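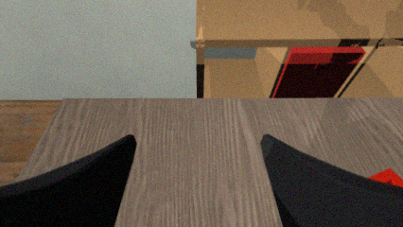 Sukolero planner, progress report to Lekberg, 21 Nov 2025

The headline number first, so it can be distrusted properly. The planner finished 80 percent of simulated two-arm runs, up from 50 in May. Most of that gain came after we loosened the grasp check, and I am not convinced the planner got any smarter. All 2000 runs used the same room and the same table.

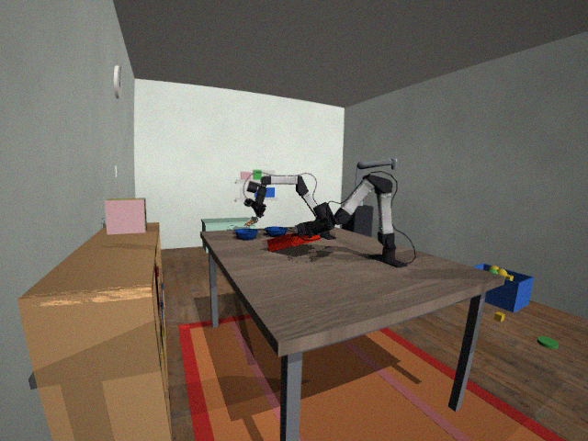 Simulated test room, both arms mounted on the table.

Collision checking between the arms is better. Perception is not - the Ovidness module still loses objects near a finger, and its confidence score stays high when it does. We logged 11 such cases before we stopped trusting the score at all.

Oosthuizen wants hardware trials next. I would hold that money until the old grasp check is back on and the runs are repeated with new table textures and lighting. Expect a lower number.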